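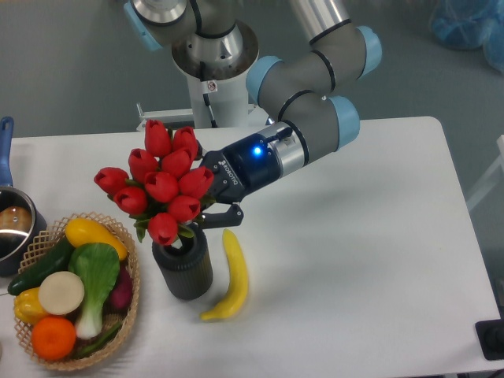
Fig. 1. Flower task: gripper closed on the stems, bouquet just above the vase.

Handout 4: Reviewing a bench kit
Nuala Ó Dálaigh
7/8/23
5 min read
23 shares

Last week we covered how to read a supplier's data sheet. This handout applies that to one product, the Farament bench kit, sold by Jorton. Bring it to the practical, where you will fill in your own copy of the score sheet.

1. What is on offer

Farament is sold as a teaching and testing package for people who already have an arm and a gripper. It includes a set of everyday items, a licence for the Rasard control software and 20 written tasks. The arm, the gripper and the table are not included. Jorton also offers a setup visit, which is priced separately and is not part of this review.

The tasks are grouped by the kind of object handled: hard and regular, curved, long and thin, and soft or bundled. Most of the marks in a review like this should go to the last group. A block tells you little about a gripper. Stems and leaves tell you more — they bend, they slide against one another, and the part you want to hold is often hidden by the part you must not crush.
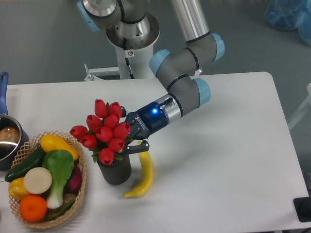 Can the kit be used with any arm?

Rasard needs a driver for the arm in question, so check Jorton's list of supported models before ordering and ask for the version number in writing.

2. The flower task

The task card asks for a bunch of artificial flowers to be held by the stems and placed upright in a vase. Other items stay on the table throughout. The card gives three things to judge:

Grip: are the fingers on the stems, or on the flower heads?
Approach: does the lower finger stay clear of the vase rim and of anything lying next to it?
Release: do the flowers stay put when the fingers open?

Score each from 0 to 5. Write down the reason for any score below 3. If the vase is knocked over, stop the run and give 0 for release.

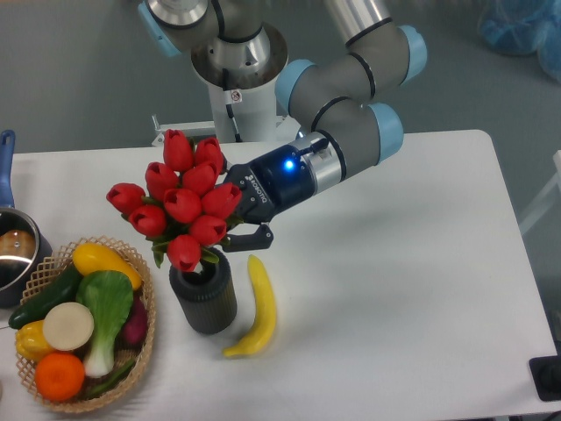
Fig. 3. Robotiq gripper at the right side of the bouquet. From this viewpoint the upper finger is hidden among the flowers.

Hidden fingers are a real difficulty for the person scoring. The Farament guide suggests one viewpoint only. I would ask for a second, low and to the side, and I have taken a mark off the guide for leaving it out.

3. Clearance

Many students score the grip carefully and forget what is beside it. The guide has half a page on neighbouring objects, and it is the best page in the booklet. Read it before the practical.

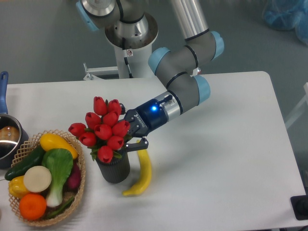 Fig. 4. Clearance: one finger at the stems, the other angled down just above the banana.

4. Strong and weak points

The task cards are clear and the wording is consistent. Rasard's run log is easy to export. The booklet runs to 110 pages and has no index, and the section on soft items comes last. The Lebrun kit we looked at earlier has fewer tasks but a better fault table — compare the two before you write up.

5. To hand in

One page, with your scores and a recommendation: buy, wait or reject. Name the buyer you have in mind, as a school and a small packing firm will want different things. Reviews are due in October. Jorton's revised task cards may be used if they arrive before then, but say which set you worked from.

Comments (0)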